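The Shop at the End of the Line

The bus from Meltau to Gralitz takes 90 minutes and stops at every farm road on the way. By the time it reaches the square there are usually only a few people left on it, and most of them are going to the same place. The village store opens at seven and the bread comes in soon after.

Gralitz has 215 residents. On paper that is too few to keep a grocery going, and for two years it didn't have one. The last owner retired in November and couldn't find a buyer. The windows were papered over and people drove to Meltau for milk, or asked a neighbor who was driving.

The people without cars had the worst of it. The bus ran twice a day, so a trip for a bag of flour used up a morning. Some households bought a second freezer. Others ate a lot of canned soup.

What brought the store back was a share sale. Residents put in what they could, and a few families who had moved away years ago sent money too. The first round raised 2,405 euros, enough for a deposit on the lease and a used refrigerator case. The rest came as a loan from Citden, a small regional lender that had already backed a store in Pană on much the same terms.
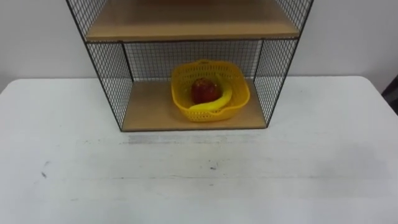 Wood boards and black mesh: small display units suit small stores.

The stock list took longer than the money. Everyone wanted a say, and the early orders were too broad. There were four kinds of mustard and no lamp oil. Fresh fish was tried and dropped within a month. Now the store carries bread, dairy, eggs, dry goods, pet food, batteries and stamps, plus whatever vegetables the nearby gardens have too many of. Those are sold on commission and the prices are written by hand.

Margins are thin. Coffee helps – there are 2 tables by the window, and the pot is rarely off the heat before noon. Parcels help as well. The delivery company pays a small fee for each one held behind the counter, and people who come for a parcel tend to leave with something else.

Prices are higher than at the supermarket in Meltau, mostly on packaged goods. Regular customers know this and still split their shopping, with the big load bought in town and the rest at home. The store breaks even on that pattern in a normal month. January is not a normal month.

The lease comes up for renewal next year. The landlord has said the rent will stay where it is, but the refrigerator case will have to be replaced before then.

Comments

hilltopper
We lost ours six years ago and the building is a vacation rental now. Wish we had tried something like this.

MarenK
How do they handle the alcohol license? That was what sank our plan.

old_bus_driver
I used to drive that route. It was 70 minutes before they added the farm stops.

breadandbutter
Four kinds of mustard sounds fine to me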